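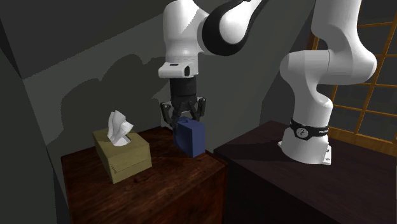

On screen at Trotthorpe: the arm grips a blue box near its top, with a box of tissues beside it.

Dim the lights, move the table, run it again. At the Trotthorpe open day in January 2024, the crowd favorite was a rendered room where a simulated arm practices picking things up, and I could have watched it all afternoon! Odard, the software behind it, had been through over 200 practice grasps before lunch.

Visitors got to choose the next layout (a kid near me wanted everything as close to the edge as possible, and the staff happily went along). I loved how careful the wrist looks on its way down. Next door, the Drirotcombe team let us steer an arm of our own for 3 minutes each. Mine knocked over a cup. I got back in line.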